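Stop Selling Me the Smart Version

Quick one this week, writing it between two other things, so forgive the mess.

My desk lamp died on Friday. Old lamp, plain switch, lasted longer than my last two phones put together. So I went to buy another one. Simple errand. Half an hour, tops.

Two hours later I was standing in the kitchen making an account so I could turn on a light.

The lamp is a Kido. It's fine as a lamp. Good neck, nice warm light. But it wants an app, and the app wants my email, my zip code and permission to look for devices on my network. I typed the password wrong on the little keyboard, twice, and got locked out for ten minutes. Locked out of a lamp. There is a button on the base, one button, and until you finish the setup it does nothing except blink at you.

I'm not against new stuff. I want to say that early, becuase every time I write about this somebody emails to tell me I should go live in a cave. I like new stuff. I like my dishwasher a lot. What I don't like is paying extra for a thing that used to work the second you plugged it in and now needs to be talked into it.
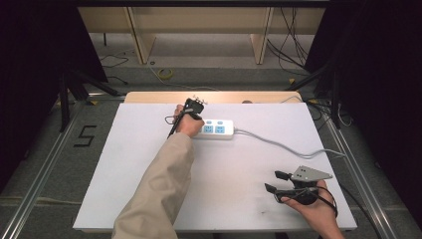

Plain things are getting hard to find, and that's my real complaint. Go down the lighting aisle at any big store. Then go look at the thermostats, then the doorbells. The cheap shelf is junk, the expensive shelf has Wi-Fi, and the middle is gone. The middle is where I shop! A white power strip with four blue sockets and a gray cord, that's the middle. You look at it and you know what to do with it. Plug goes in the hole. My neighbor could use it, my aunt could use it, a houseguest at two in the morning could use it with one eye open. No welcome screen. I'd like a whole house built on that idea and I can't buy one, not at a normal price.

And the money. The Kido was 71 dollars. The one without the app, when I finally tracked it down, was from a company called Adurero that sells mostly to offices, and it was 50. Fine, so the plain one's cheaper, problem solved? No. They ship in cases. Minimum order 200. I do not have 200 desks.

So the plain version exists. Somebody makes it. Somebody buys it, too, offices and hotels and clinics, people who need a lamp to be a lamp and who would fire whoever ordered one with a password. It's only the rest of us who get the app. Make of that what you will. I know what I make of it.

The usual answer is that people want features. Do they? I asked on here last October what you actually use, and 491 of you wrote back, which took me most of a month to read. Timers came up. Dimming came up a lot. Both of those used to be a knob. Almost no one brought up changing the color from another room, though it's the first thing on every box. A fair number said they set the app up once, never opened it again, and then it broke when they got a new phone.

That last part gets me. The new phone thing. A lamp should not care what phone I have. My coffee maker, an Ursu, stopped taking its schedule after some update and the help page told me to remove the device from my home and add it again. Remove it from my home. I thought about it, believe me. 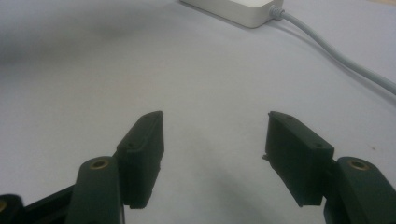 Pale tabletop, two dark gripper fingers.

Now the fair part, since I promised I'd try. Some of this is a real help to some people. If you can't get across a room easily, a light you can turn on from bed is a big deal and I'd never argue otherwise. A friend's mother runs her whole downstairs off a Stimus speaker and it's been great for her. Good. Keep making that. Sell it to the folks who want it and tell them plainly what happens if the company goes under.

But leave the switch on. That's all I'm asking for. Make the button work out of the box, with no account, no network, no anything. Let the app be extra, for people who went looking for it. It can't cost much, the button's already there. It's the blinking I object to.

And stores, put the plain one back on the shelf. One row. Label it plain. I'll drive over there myself.

Meanwhile I took the Kido back. The return desk wanted to know had I deleted my account first. I had not. So I stood there at the counter, with a line behind me, trying to remeber the password for a lamp.

If anyone has a decent used one with a regular switch, write me. Any color. I'll pay shipping.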